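December 2021

Spent most of today on the write-up with Jana. The question has been the same since September: does it help the folding policy if the two hand grippers take hold of the cloth one after the other, or should both close at once? We trained 2 versions, same network, same number of demonstrations, only the order of the grasps changed.

The staggered version finished 68 percent of its folds. The other one was 10 points lower. I had bet on the opposite result, so I owe Jana lunch at Ciletti.
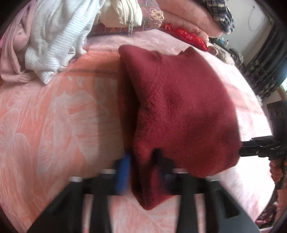 Red fleece on the bed, both grippers at the lower part of the cloth.

Fleece is still the hard one. It bunches, and the dark folds confuse the depth estimate - Joon-young thinks we should drop depth there and let the color view carry it. He may be right. I went back through 12 of the failed runs this afternoon and in most of them the policy grabbed the top layer and left the one under it behind.

I don't trust the gap yet. One seed each is thin, and a reviewer will say so. Jana wants to submit anyway. I want two more seeds first, and we left it there.

Still to do: rerun the staggered version on Henier's cluster, fix the axis labels in the second plot, answer Abdel Rahman about the gripper pads. Went home late and ate cereal.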